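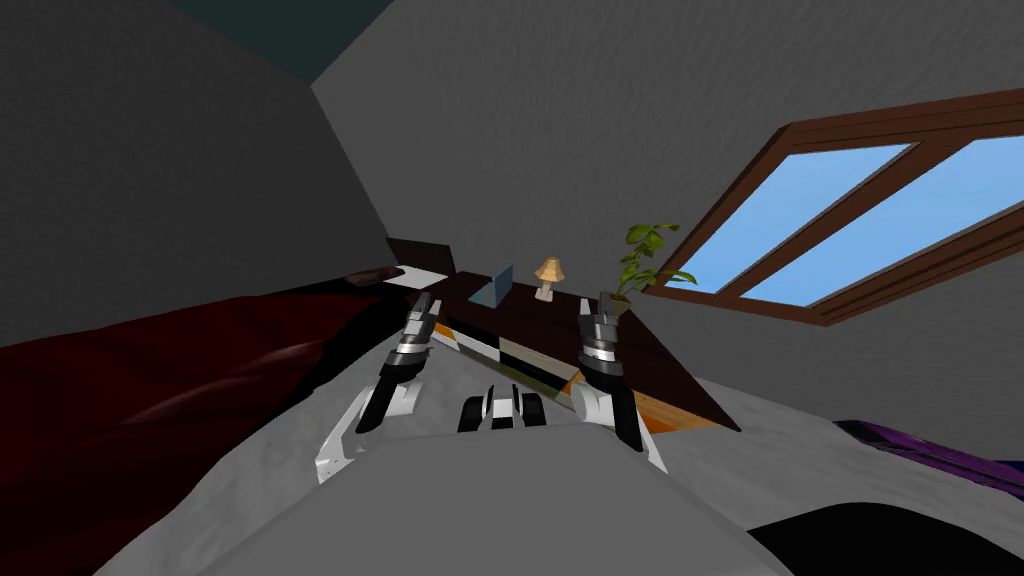 Fig. 18. Desk beneath a skylight with a brown wooden frame.

4.3 Fitting the Trasto roof window blind

Caution: Close and lock the window before starting work.

1. Measure the glass width at the top and bottom.
2. Fix both side rails with the screws supplied.
3. Slide the blind into the rails until it clicks.
4. Lower the blind fully, then raise it.

Note: Leave a gap of 20 mm between the lower rail and any furniture.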